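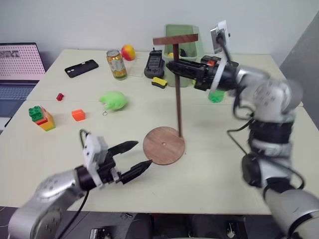
One reader of this magazine wrote in to ask why anybody would still drive the Waltska branch when the newer routes have working level crossings and proper rain on the windscreen. It's a fair question. The branch came out as a free add-on for Zurnason, the train simulator, and parts of it look their age. The trees are flat, the station clock at Nseir is always wrong, and the platform lamps light up at noon.

People drive it all the same. The download page showed 2,426 copies taken when I looked, and the forum thread for the route has passed 100 pages. Most of those pages are about timetables.

The line has 11 stations, and the stock timetable gives you 3 minutes at Nseir to let the up goods clear the loop. If you brake late coming down the bank you overshoot the board, lose the token and spend the rest of the run behind schedule. I failed it on four evenings before I learned to shut off at the second overbridge and let the gradient do the work.

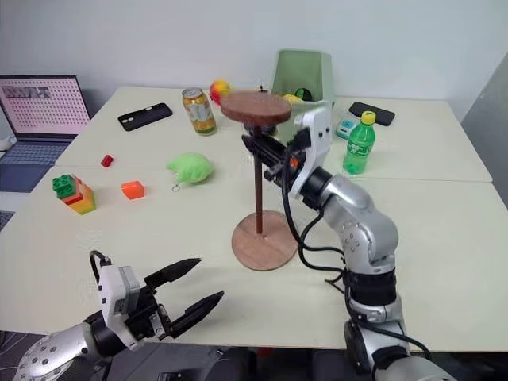 The other thing to watch is the load. With empty wagons the train stops where you expect it to. With a full rake of coal from Stikureck the brakes take much longer to bite, and the cab gauge lags behind what the wagons are doing. An update due in July should correct the gauge, though drivers who have got used to it are asking for a switch to keep the old one.

Installing the route takes a few minutes. Unpack it into the routes folder, start Zurnason once with no other add-ons loaded, then put your own stock back in. If the signals at Stikureck all show red, delete the cache file and start again. The short shunting scenario in the yard there is the best place to begin, and it can be saved at any point.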